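19/01/2022
By the Reading Room desk

Well, it's the middle of January, the porch steps are iced over, and if you're anything like us you have been under a blanket since the holidays with a stack of shifter romances and a mug of something. So we thought we'd give this item over to the Hovham Pack books, which so many of you have been writing in about, and to the fourth one in particular, coming in February from Gisler.

For those who haven't met the Pack yet (and oh, we envy you the first weekend with it!), the stories are set in the mountain town of Hovham, where the wolves run the sawmill and the feed store and mostly keep out of each other's business until somebody's mate turns up. The first three books each follow one of the brothers. The new one, Culonum, leaves them at home and goes over the pass to the rival pack's valley, where the heroine has taken a job restoring an old chapel and has no idea that the grumpy man bringing her firewood every morning is the wolf she's been seeing at the tree line. We have read it through and a good chunk of it again, and the firewood mornings are our favorite thing in the whole series so far.

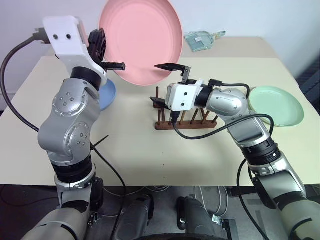 Do I need to read the first three books before Culonum?

You can start with this one and be perfectly comfortable. The couple is new, the valley is new, and anything you need from the earlier books gets explained over a supper in chapter 2. What you would lose is a bit of the sting when the oldest brother shows up at the chapel door, so if you have time for just one beforehand, make it the third.

It's a slower book than the others, we should say. There are 60 chapters, most of them short, and the two of them don't so much as hold hands until well past the middle. The fighting comes late too, and then it comes all at once, over one long night in the snow that kept one of us up far past a sensible bedtime on a work night. If you like your mates fated and furious from page one you may find yourself tapping your foot a little. Stay with it, though, and you'll get the scene at the frozen weir, and we won't say one more word about that.
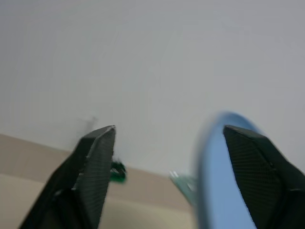

Vallanov wrote to us last week to say that the slow start was exactly what won her over, that she had grown tired of heroes who growl before they have been introduced, and that she only wished the old she-wolf at the mill had been given more to do. We feel the same about the she-wolf, and we're hoping a novella is in the works, though Gisler hasn't breathed a word.

The paperback is on the list as item 2511, and we've put in for roughly 200 copies, so please do send your order in early if you want one from the first box. Large print follows later in the spring. And if you've already got a theory about who left the silver bell on the chapel step, write and tell us, but put "spoiler" on the envelope, please, as half the desk is still on book two.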